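Sterville Recipe Cards

A text collection of home recipes for steamed and boiled food, typed up from handwritten cards. Maintained by Impi Koskela and Dae-han Lim.

Last updated: 02/11/2024

What is in it

There are 70 recipes, one per file. Of these, 21 are for filled or plain buns and the rest cover dumplings, puddings, fish and vegetables. Each file has a title, a yield, an ingredient list and the steps in order. A separate file, index.csv, lists the file name, category, total time and language of the original card.

How it was made

Adjoa Boateng typed the cards as written. Aarne Honkanen then read each file against its card and fixed typing errors. Spelling mistakes on the cards were kept in the "original" field and corrected in the "clean" field.

Amounts are in the units the cook used. We did not convert cups to grams. Where a card says "a handful" or "enough water," so does the file.

Known problems

Six cards had water damage and have gaps, marked [unreadable].
Steaming times are missing from many of the older bun recipes.
Two recipes appear twice under different names. We left both in.
The "serves" field is sometimes a number and sometimes text, so read it as a string.

Categories

pudding: sweet or savory, cooked in a covered bowl
dumpling: thin wrapper, steamed or boiled
bun: raised dough, round, cooked in a steamer basket with space between pieces
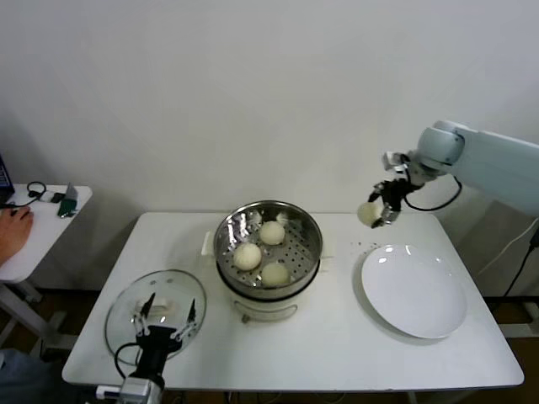 License and contact

Free to use and share with credit to the Sterville Recipe Cards. Send corrections to Impi Koskela with the file name and line number.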